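Poison Ivy Season Isn't Over Yet

11 Aug 2023

I had planned to write about late tomatoes this time, but my left forearm has other ideas. I picked up a lovely stripe of poison ivy rash last week while clearing the fence line behind the tool shed at Clullum Meadow, and I've been pulling the stuff for years, so you'd think I'd know better! It was growing up through a patch of Virginia creeper and I grabbed the whole lot in one handful. So tomatoes can wait.

You all know the rhyme about leaves of three. It's a good start, but it lets in boxelder seedlings, raspberries, hog peanut and half the woods. What I look for first is the middle leaflet. On poison ivy it sits out on its own little stalk, noticeably longer than the stalks of the two side leaflets. Then I look at how the leaves are set on the stem. They alternate, one on this side and the next one farther up on the other. Boxelder seedlings have their leaves in pairs straight across from each other, and that one check has saved me a lot of worry. Raspberries and blackberries have prickles, and poison ivy never does.

The edges of the leaflets are no help at all, I'm sorry to say. Some are smooth, some have a few big teeth, some are lobed on one side and look like mittens. I've seen all three on the same vine.

Right now the berries are coming on too. They're small and round, in loose clusters tucked in close to the stem, greenish at this stage and turning a waxy off-white later. Birds love them, which explains why so many new plants come up under fences and power lines and the big spruces on Garkow Road. By the middle of September the leaves will start to go red and orange, often before anything else has turned, and every year people pick them for a vase. Please don't!

The old vines on tree trunks are a different animal. They can be as thick as your wrist, and they're covered in dark hairy roots that hold on to the bark. In winter that fuzz may be the only clue you get. The oil (urushiol) is in the roots, the stems and the dead wood as well as the leaves, so never burn any of it, not even the brush pile you've had sitting since spring. Breathing in that smoke can put you in the hospital.

For small plants, I pull after a good rain when the ground lets go easily. Long sleeves, long pants tucked into socks, and a long bread bag over each glove. I follow the root runner as far as it will come, then turn the bag inside out over the plant and tie it shut. It goes in the trash and never in the compost. For the big climbers I cut the vine near the ground with a hand saw, take out a piece 12 inches long so the ends can't meet, and leave the top to die on the tree. It'll look ugly for a year or two. The stump will sprout again – keep cutting it back and it does give up in the end.

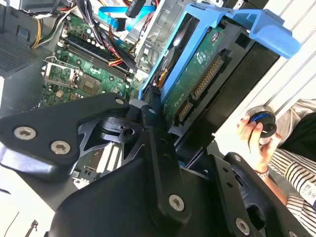

Can I still get a rash from a vine that has been dead since last year? The oil stays active on dead stems for a long time, so handle an old vine with the same gloves and sleeves you'd use for a green one.

Washing up matters more than any cream. Dish soap, cool water and a rough washcloth, and do it three times over. I used to give my arms one quick rinse and call it done, and I had the rashes to show for it. Wash your tools the same way, and your boot laces. I forget the laces every single time. If your dog was out there with you, the oil can ride in on the fur, so the dog gets a bath too (wear gloves for that).

A rash on your face, or one that keeps spreading or makes your eyes swell, needs a doctor. So does any trouble breathing.

We'll be doing another pull along the Adeleke Trail this September. Last fall we cleared 300 feet of the east side, from the footbridge to the second bench, and there's a good bit left to do on the west. I have over 60 bread bags saved up in the pantry, but more are always welcome, the longer the better. Leave them in the bin by the Jotell Nursery gate, and if you've got a spare hand saw you don't mind getting oily, put your name on the handle and drop it off there as well.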